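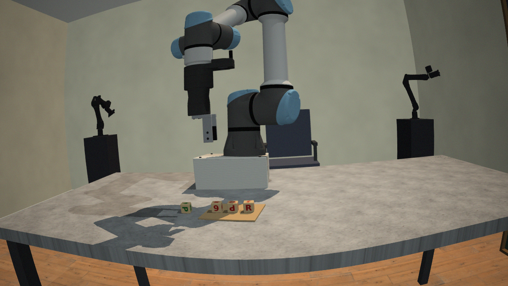 Robotic arm on a white pedestal, computer render

Brown chicken stock and how to reduce it for the freezer

Filed under: Basics > Stocks, Sauces and Gravies
December 7, 2022 | 2 comments | 31 shares

By Edgardo Ocampo

The method below gives a dark, well-set stock from roasted chicken bones. It can be used as it is for soup or reduced further and frozen in small portions for sauces. The working time is short. The simmering time is long but needs little attention.

Quantities

2000 g raw chicken bones (backs, necks and wing tips)
4000 ml cold water
2 medium onions, unpeeled, halved
2 carrots, cut into thick pieces
2 sticks of celery, cut into thick pieces
1 level tablespoon tomato purée
2 bay leaves
A few parsley stalks
A few whole black peppercorns
A little neutral oil

No salt is added at any stage. A stock salted to taste at full volume will be unusable once reduced.

Choosing the bones

Wing tips and necks carry a lot of skin and connective tissue, and these supply the gelatine. Backs give flavour but set less firmly. A mixture with at least a third wing tips by weight is reliable. Feet may replace part of the wing tips. They should be blanched for two minutes and rinsed before use, and they do not need roasting.

Carcasses left over from roast chicken can make up part of the weight. If only cooked carcasses are used, the stock will be thinner and slightly cloudy, and it may already contain salt from the original seasoning.

Remove any kidney left in the backs. It is the dark red tissue lying against the spine and it makes the stock bitter. Trim off large pieces of yellow fat.

Roasting

1. Heat the oven to 200°C (180°C fan).

2. Dry the bones with kitchen paper and rub with a thin film of oil. Spread them in a single layer over two roasting tins. Crowded bones steam and stay pale.

3. Roast for 30 minutes, turn, then roast until evenly brown. This usually takes a further 15 to 20 minutes. The target is the colour of a well-baked crust. Any black edges should be cut away before the bones go into the pot.

4. While the bones roast, brown the onions cut side down in a dry frying pan over a medium heat. They should be dark on the cut face and still firm. Leave the skins on, as they add colour.

5. Remove the onions, add a teaspoon of oil to the pan and fry the carrots and celery until lightly coloured. Add the tomato purée and stir for two minutes until it turns brick red and begins to stick.

6. Pour the fat out of the roasting tins. Put a cup of the measured water into each tin and scrape over a low heat until the brown deposits have dissolved. Keep this liquid. If the deposits taste burnt, discard them.

Simmering

7. Put the bones and the liquid from the tins into a tall pot. Add the rest of the water. The bones should be just covered. If they are not, use a narrower pot in preference to more water.

8. Bring up to a simmer slowly, over 30 to 40 minutes. Grey foam will collect at the surface. Skim it off with a ladle until it stops forming.

9. Add the vegetables, bay leaves, parsley stalks and peppercorns.

10. Hold at a bare simmer for four hours, uncovered or with the lid partly open. A bubble should break the surface every second or so. A full boil mixes the fat into the liquid and the result is cloudy and greasy. Do not stir.

11. Top up with a little hot water only if the bones become exposed.

A pressure cooker shortens step 10 to one hour at high pressure. Allow the pressure to fall naturally. The pot must not be filled beyond the maker's line, so the recipe may have to be halved. My own cooker is the smaller Kiveo model and it takes exactly half.

Straining and cooling

12. Lift out the larger bones with tongs. Ladle the stock through a coarse sieve, then through a fine sieve lined with damp muslin. Do not press the solids.

13. Measure the stock. The yield varies with the width of the pot and the strength of the heat. My last batch in November was a little low for the quantities given, mainly through too wide a pot.

14. Stand the container in a sink of cold water and ice and stir now and then until cool. Refrigerate as soon as possible and within two hours. Leave overnight.

15. Lift off the layer of fat. It can be kept for roasting potatoes. The stock underneath should be set to a soft jelly.

Reducing

16. Return the stock to a clean, wide pan and bring it to a steady simmer. At this point it can bubble more strongly than before. The fat has gone and there is little left to cloud it.

17. Reduce to 1750 ml for a general cooking stock. To make a concentrate, carry on until the liquid coats the back of a spoon. Change to a smaller pan as the level drops, and lower the heat. The last stage goes quickly and will scorch if left.

18. Check progress with a chilled saucer. A teaspoonful of concentrate should set firm in a minute or two.

Freezing

Pour the concentrate into ice cube trays, chill, then freeze. Move the cubes to a labelled bag once solid. Use within six months for best flavour. One cube is enough to finish a pan sauce for two people. To use as stock, dissolve in hot water and taste before deciding how much more to add.

The general stock is best frozen in tubs with a finger's width of space at the top for expansion. Bring it to a full boil after thawing.

Faults

Pale stock: bones under-roasted or tins crowded.
Bitter stock: burnt deposits, scorched tomato purée or kidney left in.
Cloudy stock: boiled too hard, or solids pressed in the sieve. Flavour is not affected.
No set: too few wing tips, or too much water. Reduce further.
Sticky, gluey concentrate: reduced too far. Thin with hot water.

Comments (2)

Bienvenido Samonte
Does the same timing hold for duck? I have a bag of necks in the freezer.

Edgardo Ocampo
Add an hour to the simmer and expect a good deal more fat in step 15. The roasting time is much the same.

Related

Macaraeg onion gravy, step by step
Clearing a cloudy broth with egg white
Pulon rice broth with ginger
How to joint a chicken
The Bikard method for white sauce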